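### 3.2 Egg handling and shell washing

Eggs from the Flultport flock were collected in February and graded by eye for hairline cracks. Of 1106 eggs received, 1063 were kept for the wash trial. Eggs were held at room temperature overnight before treatment, and each was weighed before and after the wash. Tray position was not recorded during washing; it was recorded at every later step.

**Figure 2.** Brown-shelled eggs and the 15-cup pink plastic tray (a, b).

(a)
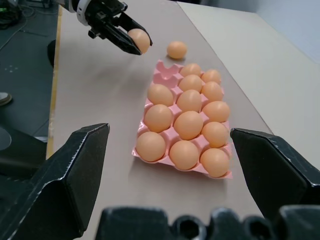
### 3.3 Storage and weight loss

Washed and unwashed eggs were stored in the same room, on shelves at the same height. Weight loss was taken as the difference between the first weighing and each later one, divided by the first weight. We report it per 1000 eggs where the groups differ in size. Shell thickness was measured at the blunt end only — the pointed end gave readings that depended too much on how the caliper was held.

Unwashed eggs lost weight more slowly in both rooms. The gap was small in the first week and grew after that. Two batches sent to the Lonance site were left out of the analysis, as the humidity log there had stopped overnight.

(b)
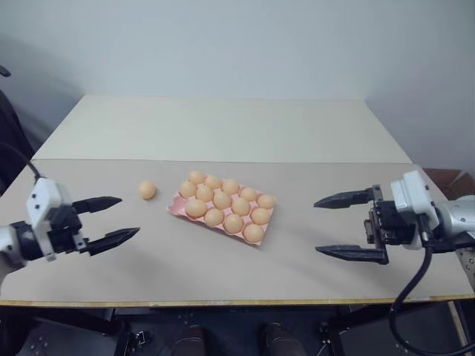

Araba Gyamfi has argued that weight loss alone is a poor guide to the state of the cuticle, and that a dye test should be run on the same eggs. We agree in part. Dye uptake was measured on a subset (Section 3.4), but the dye ends the storage life of the egg, so the two measures could not be taken on one egg over time. Laryea and Lamptey used paired eggs from the same hen to get around this. Our collection records did not allow it.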